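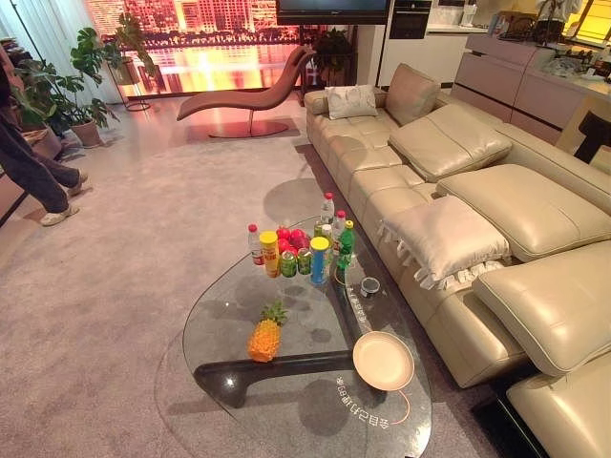
Vandley House, Residents' Lounge Group
Minutes, January 24, 2018

Present: Wing-sze Leung (chair), Mak, two residents from the upper floors, and the minute-taker, who had hoped it was someone else's turn.

1. Last minutes
Approved. One correction: the September meeting did not "agree" to buy a rug. It agreed to stop talking about a rug.

2. The glass coffee table
Wing-sze reported that the table is being used as a pantry. Drinks and fruit gather at the rounded end, and the group could not settle who owns what. Mak claimed the pineapple. No rival claim was received.

It was asked whether a pineapple may be kept lying on its side. The chair ruled that it may.

Mak proposed replacing the table with the Skuvero, a square oak model priced at 700 from Itico. Wing-sze pointed out that the present one has a black base that everybody likes and no corners sharp enough to hurt anyone. Mak said the Skuvero has a drawer. Discussion of the drawer took longer than the rest of the item. Proposal lost, 2 to 3.

Agreed: bottles and cans to go back to the kitchen at the end of each evening. Fruit may stay if it is going to be eaten. The plate stays.

3. Lettering on the glass
A resident asked whether the white characters on the tabletop could be scrubbed off. They are printed on, and the chair would like the scouring pad returned to the sink.

4. Sofa
The cream leather sectional is to be wiped with a soft cloth only. Up to 200 approved for leather cleaner and cloths. Mak to buy, and to bring back a receipt this time.
Moving the sofa against the other wall was raised again — deferred again.

5. Carpet
Pale carpet, red drinks: see minutes of the last several meetings. Lids on, please.

6. Any other business
Mak asked that his vote on the Skuvero be recorded as "strongly in favor." Recorded.

Actions
Mak: cleaner, cloths, receipt, pineapple.
Wing-sze Leung: notice about bottles for the kitchen door.
Minute-taker: find another minute-taker.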